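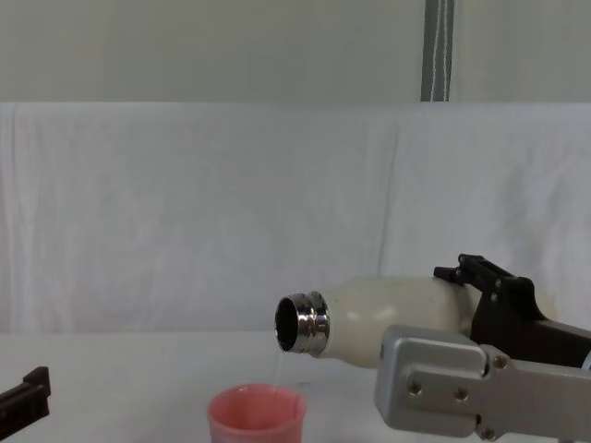
Tien-fu Wu
Saturday, December 19, 2020
Topic: Smell in steel bottle, vinegar does not help

I am trying to save a bottle that I left closed with a little oat milk inside. I know, my own fault. I have washed it with soap, then with vinegar and hot water, and the smell is still there on the second day. My bottle is a cream one with a metal screw neck, the same style as the one pouring into the pink cup, and I suspect the threads more than the inside. The brand is Stamska, if this matters. Has anyone here solved this without buying a new one?

Shih-chieh Chien
Have you cleaned the cap? In my experience the smell lives there. There is a rubber ring inside the cap which you can lift out with a wooden toothpick. Under mine was a brown line that I prefer not to describe.

Tien-fu Wu
I did not know the ring comes out. I will look this evening.

Su-chen Shek
Bicarbonate of soda, one big spoon in a 500 ml bottle, fill with hot water, leave overnight with the cap off. In the morning use a brush. Vinegar is for limescale, it does very little for milk. Please do not put both in together, they only make foam and cancel each other.

Hammad Qureshi
I do not agree about vinegar. I have used it on my Bikar flask for years, after tea with milk, and it never smells. Half vinegar, half water, one hour. I think people leave it too short a time and then say it does not work.

Su-chen Shek
Tea every day and rinsed every day is a different case from milk closed in a bag for the weekend. The fat stays on the wall and you must take this off first.

Hammad Qureshi
Maybe so. But then washing-up liquid takes off the fat, and he has already used it.

Tsung-han Chow
I use denture tablets, the cheap ones. For a bad smell I put 3 of them in warm water and wait until the next day. The box says one is enough for teeth, but a bottle is bigger than teeth. Rinse very well after, otherwise your water tastes of mint.

Shih-chieh Chien
For the threads I use an old toothbrush with soft hair. Go around the outside of the neck, and then the inside of the cap, where the brush does not reach so easily — a cotton bud is better there.

Su-chen Shek
Yes, and no bleach on steel, please. My sister did this to a Yupanqui bottle in May and it got small rust spots near the bottom.

Tien-fu Wu
I am back with news. The ring was very bad. I have boiled it for a few minutes and the bottle is standing with bicarbonate now. If I smell only the bottle, with no cap near, there is almost nothing, so Shih-chieh was right about where to look.

Hammad Qureshi
Good. I still say vinegar for the ring.

Tsung-han Chow
If the ring keeps the smell after boiling, you can order a new one. Measure the width across before you order, I bought the wrong size the first time and it leaked on my notebooks.

Tien-fu Wu
Thank you, I will measure it tomorrow when it is dry.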